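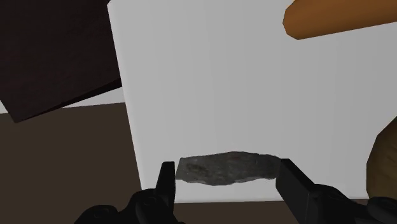

Against the Good Rock

By Benjamín Daza

My neighbor Umesh Mishra has a wall that runs along the road in front of his house in Stanstead, and for eleven years I have walked past it twice a day without forming an opinion. It is a dry stone wall, knee high at one end and hip high at the other, and it leans a little toward the road like a man trying to overhear something. Last October a section of it came down in the night. I was out early with the dog and found Umesh standing over the pile in his bathrobe, holding a mug, looking less upset than I would have been.

"It does that," he said.

I offered to help put it back up. I had a free morning and the vague belief, common to people who work at desks, that I would be good at physical labor if only someone asked. By noon I had laid perhaps a yard of wall, all of which Umesh later took apart while I was at lunch. He was kind enough to pretend he hadn't.

My mistake, he explained once I had caught him at it, was that I kept looking for good rocks. I would stand over the pile with my hands on my hips, scanning for something flat and square and handsome, and when I found it I would carry it to the wall in triumph and set it on top of whatever was there. I used up every good rock in the pile in two hours. What remained was a heap of lumps, wedges and things shaped like shoes, and I announced that we needed to order more stone.

Umesh doesn't order stone. The wall was built out of what came up in the field, and everything that fell out of it, he reasons, must be able to go back in. He picks up whatever is nearest his foot, turns it over a couple of times, and finds the place for it. If there is no place for it he puts it down on the other side of himself, so he won't pick it up again for a while. That is the entire method. He has never described it as a philosophy, and I am about to do so on his behalf, for which I'll owe him a bottle of something.

I have come to think that a great many of us are out there hunting for good rocks. I say this as a serious offender. I spent most of a spring choosing a backpack. I own a backpack. It works. But I had read that there were better ones, and once you have read that, you can't simply go on putting your lunch in the old one like an animal. I made a spreadsheet. The spreadsheet had a column for "strap feel," which I filled in from the remarks of strangers, some of whom I suspect had never felt the strap. I narrowed the field to twenty and then widened it again out of a sense of fairness. In June the zipper on my old backpack stuck, I put some candle wax on it, and it has been fine.

The reviews are half the trouble. There was a time when a person needed a colander and went to the store that had colanders, where there were two, a big one and a small one. You knew whether you were a big-colander household. Last month I looked up colanders and found one with 1,335 reviews. I read more of them than I would like to say in print. People had feelings about this colander. A woman had given it one star because it arrived on her birthday and she had forgotten ordering it. A man had given it five stars and described, at length, his divorce. I closed the page knowing nothing about draining pasta and a fair amount about the loneliness of the American kitchen, and then I bought the small one, and it was too small.

My friend Rajeshwari Kaimal thinks I have this wrong, and because she argues better than I do I should give her side before she writes in. Her position is that looking hard for the right thing is how the right thing gets found, and that people who take whatever is closest to their foot end up with bad husbands and carpet in the bathroom. She bought her house after seeing a great many houses, and it is a wonderful house. She found her dentist after firing four. When I told her about Umesh and the wall, she said that was all very well, but he had an unlimited supply of time, and the wall still fell down.

These are fair points, and the one about the wall has bothered me. I took it back to Umesh. He agreed the wall fell down. He said all of them do, the ones with the beautiful rocks too, and that a wall which falls down every so often and can be put up again by one man in a bathrobe seemed to him a pretty good wall. I passed this along to Rajeshwari. She said it sounded like something a man would say about a fence he had failed to maintain.

Still, I notice that her search for the house ended, and this is where I think we could meet if she'd let us. She was looking for a house, and when she found one she moved in. The kind of looking I mean has lost its object somewhere along the way. It starts as shopping and turns into a hobby, and after a while the purchase would only spoil it. I know a man, Cristóbal Montecinos, who has been planning to learn the guitar for as long as I have known him. He can talk for an hour about tonewoods. He has driven to another state to hold an instrument. He doesn't own a guitar, and at this point I believe it would be cruel to give him one, as he'd have to find out whether he can play.

I say this with love, and also with the knowledge that Cristóbal could say much the same about me and Portuguese. A few years back I had a notion to spend a winter in Lagos, the one in Portugal, and it seemed to me that before going I should learn the language, and that before learning the language I should settle on the best way to learn it. There were apps, there were tapes, there was a school of thought which held that one should only listen for the first year and say nothing, like a monk or a teenager. I compared them all. I could have told you which method had the best retention at six months. I could not, and can't now, ask for the bathroom.

Work is no better. I used to have a job in an office where nothing could be bought, begun or painted until the options had been gone into. We needed a system for keeping track of the supply closet. Someone brought in a product called Sidiver, someone else had a cousin who swore by Ultham, and a meeting was called to compare the two, and then a second meeting, to compare what had been said at the first. This went on from the time we had the tulips out front until well after they had been replaced with those ornamental cabbages. Meanwhile Kamrul Amarasinghe, who ran the mail room and wasn't invited, had hung a clipboard on the closet door with a pen on a string. You wrote down what you took. Everyone used it, including those of us who were on our way to the meeting to get a legal pad. I left before the decision was made, and I'm told the clipboard is on its third string.

I don't want to make a saint out of the clipboard. There were things it couldn't do, and I'm sure there was a slide listing them. Nor am I arguing for the first thing that comes to hand in every case. I would like my surgeon to have considered a few alternatives. If you are marrying someone, by all means turn the stone over a couple of times. But most of what fills up a life is closer to the size of a colander. It's which route, which soup, which chair, which of the four perfectly decent movies, and I have stood in front of those choices with my hands on my hips until the popcorn was cold and my wife had gone up to bed with a book she picked by reaching for the shelf.

What strikes me about watching Umesh work is that he is picky. He turned down plenty of rocks that day. He'd try one, feel it rock under his palm, take it off, spin it end for end, try again, shake his head. The difference was that he was being picky with the stone in his hand, and I was being picky with the pile. He knew a lot about each rock by the time he was through with it. All I ever knew about mine was that they looked good from a standing position.

It also turned out that the lumps and the wedges and the things shaped like shoes had jobs. I hadn't known there was a middle to a wall. I thought it was faces all the way through. There's an inside, which you never see, and it's packed with small ugly pieces shoved in by hand to keep the handsome ones from sliding around. I had been throwing those over my shoulder into the ditch. Umesh sent me down to fetch them back, which took me the better part of the afternoon and was the only useful work I did.

I have been trying the method at home with mixed results. I picked up the nearest book and it was a guide to the tax treatment of rental property, and I put it down on the other side of myself. I made dinner out of what was in front in the refrigerator, and we will not be having that again. But I also wrote to an old friend without waiting until I had the time to write properly, and I fixed the gate with the wrong screws, and the gate closes. My wife would like it noted that it closes with a sound.

The wall is back up. My yard of it, which is really Umesh's yard with my fill inside, sits just past the mailbox and leans toward the road at the same angle as the rest. I looked at it this morning when I took the dog out. Then I went home and spent forty minutes reading about work gloves, in case he needs me again.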